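An afternoon at the Carness motion software lab
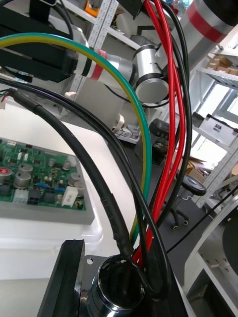

Ilango Kandasamy would start with the planner if he had one hour to show anyone. His view is that people fall for the arm and forget the code deciding where it may go, and that a route that ignores the cabling is a bad route even when it hits nothing.

So we started with the planner, and I'm so glad we did! I visited Carness on November 4, 2024, after missing the open day in September, and I had expected slides. What I got was a chair next to a big monitor and a planning tool called Nema, which draws every candidate path as a thin colored line and crosses out the bad ones while you watch.

Nema threw up 730 candidates for one simple reach over a tabletop. Most went gray right away for joint limits. Then came the part I liked best – a cable model that treats the bundle as a soft tube with a minimum bend radius, and scores each path by how hard it would pull. Three lines were left. The one it picked swung wide and looked a bit silly to me, until Ilango turned the cable score off and I watched the "shorter" path wind the wrist almost a full turn.

Lakshmi Iyer took over for control. Her loop runs at 500 hertz, and she had the log from a morning run open, with commanded and measured torque in two colors. She can scrub through it like a video, stop on a spike, and jump to the line of code that was active. I asked to try and got lost within a minute (too many tabs), but she was very patient about it.

Perception was the quickest stop. Suvarna, their pose estimator, takes around 70 milliseconds per view, and the team would like that lower. Shiny metal still gives it trouble. Green boards on a pale tray are easier, Lakshmi told me, but thin wires are hard, and they have a separate detector in the works for those.

I also asked about Tredon, the replay tool they mentioned in their newsletter. It is still internal, and the manual is half written. If you go, bring a laptop and ask to see the cable scoring with the weights turned all the way down.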